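Research Notes: The Stesthorpe Ferry Accounts

Work on the Stesthorpe ferry accounts resumed in November after a break for shelving repairs. The accounts cover the river crossing below the town from the first lease to the closing of the landing, and they survive in 24 bound volumes and a quantity of loose receipts. Kerubo Athumani has finished the page-level index for the first eight volumes. Kimutai Mushi is transcribing the receipts.

The crossing was leased, not owned, by its operators. The town held the landing on the east bank and the Koech family held the landing on the west bank. Each side collected its own toll and kept its own book. The two sets of books should agree on the number of wagons carried, and for most years they do not. The west bank figures run lower in the harvest months, when the Koech family let neighbors cross on credit and entered the trips only when the debt was paid.
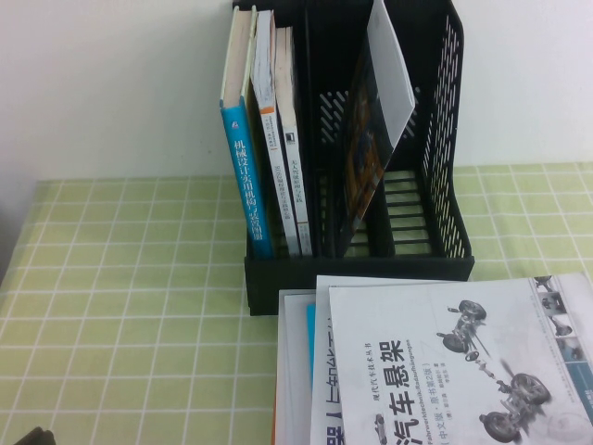 Desktop organizer with books in the left compartment.

Rates were fixed by the town and posted at the landing. A loaded wagon with two horses paid the full rate, an empty wagon paid half, and a person on foot paid by the head. Livestock was charged by the animal if it was carried and was free if it swam. The clerk recorded swimming cattle anyway, in a separate column, and that column is the best evidence we have for the size of the fall drives. The largest single entry is 213 head, crossed over two days. The owner is given only as "Bokard," with no first name. The same name appears on a tax list for the next county, but the link has not been proved.

The handwriting changes in the fifth volume. The new clerk used a shorter form of the word "paid" that was read as "pair" in the old typed index. All entries under "pair" in that index should be treated as errors. The corrected readings are in the new one.

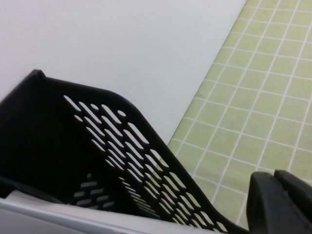 Loose Receipts

Nearly 125 receipts have been matched to ledger entries. Most were written on the backs of other papers, including seed bills and a torn school roll. The practice for transcription is to record both sides, with the ferry side first. Where the reverse carries a date and the front does not, the date is entered in brackets and is not used for sorting.

A small group of receipts mentions a place called Parar. It is not on any printed map of the county. The charges suggest a stop upstream, reached by flatboat when the water was high enough. Four of these receipts were signed by the same man who kept the west landing, so Parar may have been a seasonal landing under the Koech lease.

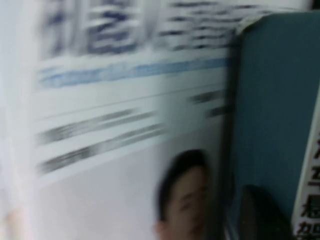 Did the railroad bridge put the ferry out of business?
The ferry outlasted the opening of the bridge by several years. Wagon traffic held steady because the bridge carried no road deck, and receipts fell only when the county built its own wagon bridge downstream. The last lease was given up before its term ended, and the town did not seek another operator.

The final volume is thin and was used from both ends. The front holds toll entries, and the back holds an inventory of equipment made when the lease was surrendered: one flat, two skiffs, rope, a windlass in poor repair, and a bell. The rope is described by weight and not by length, so it cannot be used to estimate the width of the channel.

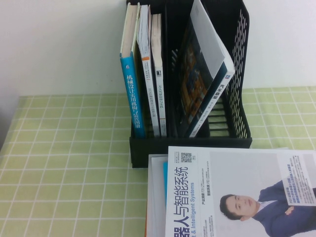 Stesthorpe Local History Group, Records and Transcription Team

The index to the first eight volumes can be read in the research room on Wednesday afternoons. Requests for copies should give the volume and page number. Corrections to names are welcome and should cite a source. The next note will cover the dispute over the east landing and the petition that followed it.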